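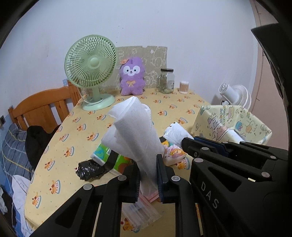 Ok so I need opinions on desk fans, because my bedroom gets stuffy even in December with the radiator stuck on. I've been going back and forth for 2 weeks. The green one is adorable and matches absolutely nothing on my puppy tablecloth, but I love it next to the purple plush so it's probably staying no matter what you all say lol. My question is more about the white one back by the storage bin. Do I keep both going or is that overkill for one small room?

clivwood_jess
Two fans is fine if you point one at the window and one at you. Pointing both at your face just dries your eyes out, ask me how I know. Also where is that tablecloth from, I need it!!

Villads Egilsson
Overkill. I had three going in a studio in Arnulport and all I got was noise. Pick the quieter one and give the other away.

OP
The tablecloth was 37 at a market stall, way too much, no regrets. And I can't give the white one away, it was my sister's :(

jtalavera
Disagree with Villads, noise is the whole point for some of us. I can't sleep without a fan running. I have an old Voltard that sounds like a small plane and I'm out like a light.

Villads Egilsson
Sure, but that's a bedroom fan on the floor across the room. A desk fan a foot from your head is a different animal. I stand by it.

clivwood_jess
Nobody has mentioned the cotton swabs. I'd move that container before the fan goes on high, mine had no lid and I was picking them up off the carpet for days. The jar looks heavy enough to stay put.

OP
Oh no, good call. I'll stick them in the bin with the cartoons on it, there must be a corner left in there. What about dust though? Do you take the grille off to clean or just wipe the front?

jtalavera
Off. Always off. Unplug it first obviously. Warm soapy water for the grille, damp cloth on the blades, let it all dry overnight.

Villads Egilsson
On that we agree. Every month if it's running daily.

OP
Every MONTH? Ok, maybe I am down to one fan after all.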